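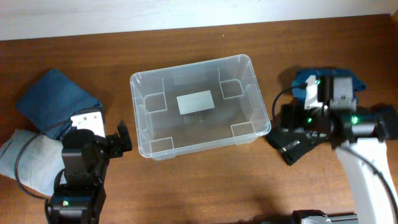
So I finally made it out to the Fondwood open house in October, mostly to see Turach, the two-arm folding kit they want to sell to small laundries. Eftychia Liapis ran the demo table and let me pester her for ages! Clothes get packed upright in a clear bin, jeans and all, and each arm has its own gripper and camera.

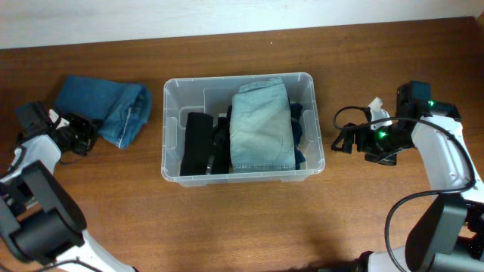

She told me one kit can handle up to 80 pieces a shift, and setup takes 2 days. I'd want to try it with my own towels first (mine are enormous), but I did take the price sheet home.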